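Projektbericht, Seminar Stadtgeografie
Gruppe: Karla Magaña, Jozef De Smet, Estrella Medrano

## Wege zum Wochenmarkt in Bedau

Wir wollten wissen, wie die Leute zum Markt kommen und ob die neue Buslinie genutzt wird. Befragt wurde an zwei Vormittagen im April, jeweils an den Eingängen Nord und Kirchgasse. Insgesamt liegen 109 ausgefüllte Bögen vor.

Die meisten Befragten kamen zu Fuß, danach folgt das Fahrrad. Den Bus nannten vor allem Ältere aus Sarnemley -- dort hält die Linie direkt am Ortskern. Wer mit dem Auto kam, parkte **bis zu 333 Meter** entfernt und fand das meistens in Ordnung.

### Probleme

* Fünf Bögen waren bei Frage 2 nicht lesbar und fehlen in der Auswertung dazu.
* Am Eingang Kirchgasse wurde der erste Vormittag wegen Regen früher beendet.
* »Wohnort« wurde verschieden verstanden, teils als Ortsteil, teils als Gemeinde.

### Auswertung

Estrella hat die Bögen eingegeben, Jozef die Karte gezeichnet. Die Karte liegt dem Bericht als Anlage bei. Für den zweiten Teil im Herbst soll auch nach der Rückfahrt gefragt werden.
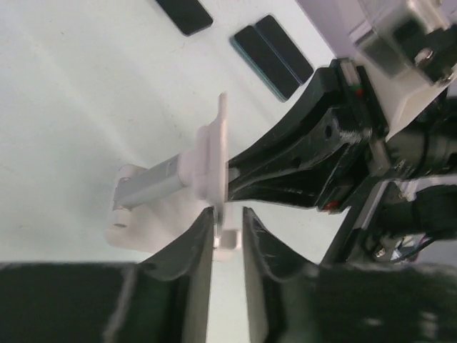
*Weiße Tischplatte mit dunklen Plättchen und weißem Halter*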